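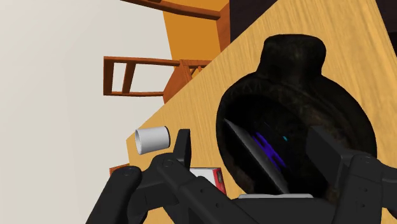
Wrist camera in simulation: what do you check before you let the gripper close on a pot with things inside it?

Posted in Manipulation > Good practice by Nosel

We have a tabletop task set in our simulator and I have been asked to write down the rules for when a run may go on to the grasp step. Until now everyone used their own judgment. The wrist view on the task I'm stuck on has a big dark pot on a wooden table with the opening facing the gripper, and there is a gray panel and something purple with ridges inside the opening. There's also a white cup on its side next to the left finger, very close to the tip.

My draft says "target visible, path clear, close gripper." Two people read it and came back with different ideas of what path clear means. One would stop here because of the cup. The other says the cup isn't the target so it doesn't matter.

Also, should the rules be the same in simulation as on the real arm? We do 200 runs per task and stopping for every small thing adds up. Gripper is a two-finger type, if that changes anything.

Leinonen
Marked as accepted

Use the same rules in both places. If you let the simulated arm brush past objects, you will collect 200 runs of an arm that brushes past objects, and whatever you train on them will do the same on hardware.

For path clear, write it so that two people get the same result. Ours reads like this:

1. Name the target in the run file before the arm moves. "Pot" is not enough if there are things in the pot. Write "pot, by the rim" or "purple object in pot."
2. Every object that is not the target gets a clearance distance. We use 7 mm from any part of the finger, including the outside face. People forget the outside face because they are looking at the gap between the fingers.
3. Clearance is measured from the simulator's object poses. Do not judge it from the wrist view. With the camera at a steep tilt, an object can look like it is almost touching the fingertip when there is plenty of room, or the other way around.
4. If any object is inside the clearance distance, back off along the approach line and replan. Do not go sideways.
5. Log the reason for the stop with one of the fixed codes. No free text.
6. After a stop, a person looks at it before the run is counted as a failure or a retry.

So for your case, the cup matters even though it isn't the target. Pull the distance and see which side of the limit it is on. You may not have to stop at all.

One more thing on dark objects. If the pot is nearly black and the fingers are black too, don't accept a segmentation mask as proof that the finger is outside the rim. Check it against the joint positions. We had 17 runs in one batch marked good where the finger was through the wall of a jar.

Troditz

Depends on your gripper. I would just set the collision margin higher and not bother with a written rule. Works for us.

Bullness

I agree with most of what Leinonen wrote, but I'd be careful with a single clearance number. We started that way and ended up with two, one for things that can roll or tip and one for everything else. A cup on its side goes in the first group. A small box goes in the second.

The margin setting Troditz mentions is worth having as a backstop, but it changes the contact behavior for the target too. With a large margin the fingers can stop short of a thick lip and the log will still say closed. Write down the margin value in the run file whatever you pick. We had to throw out 188 runs because it had been changed halfway through and no record was kept.

For reaching inside an opening, add a separate rule. Ours says both fingers need a planned way out before they go in, and the way out is checked with the fingers at grasp width plus the object. Checking the empty gripper only tells you it can get out with nothing in it.

Nosel

Thanks. I'm taking the numbered list and the two clearance values, and the target for this task is now written as the purple object. Will ask separately about the stop codes.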